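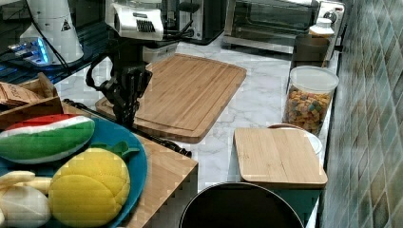

Marero shift logs

I put this together so I'd stop losing my own notes. It's 655 rows of shift data from two Carroll four-speed automatics, logged on my drive to work and back, mostly in July. Each row is one shift: gear before, gear after, line pressure in psi, fluid temp in F, throttle percent and a comment if I felt like typing one.

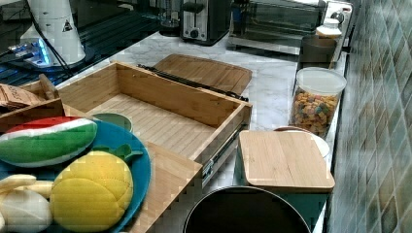
Drawer and plate on the counter

Files
shifts.csv – the whole thing
bench.csv – 46 pressure readings with the valve body on Liam Rafferty's test stand (thanks Liam!)
convert.py – turns raw Drukel logger dumps into the csv

Watch out for the 2-3 shifts in the second box. I swapped the accumulator spring one Tuesday and forgot to start a new file, so the old and new springs are mixed together. Filter on the spring column – blank means I don't know. 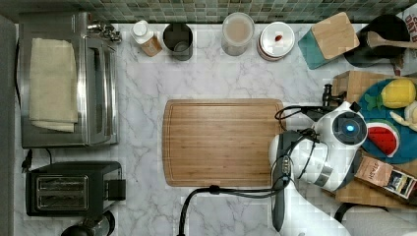 Cutting board, tiles behind

Pressures from the Bernero sender read a little high when cold. I left them alone, so correct them however you like. Use the data for whatever you want, and open an issue if a column looks weird!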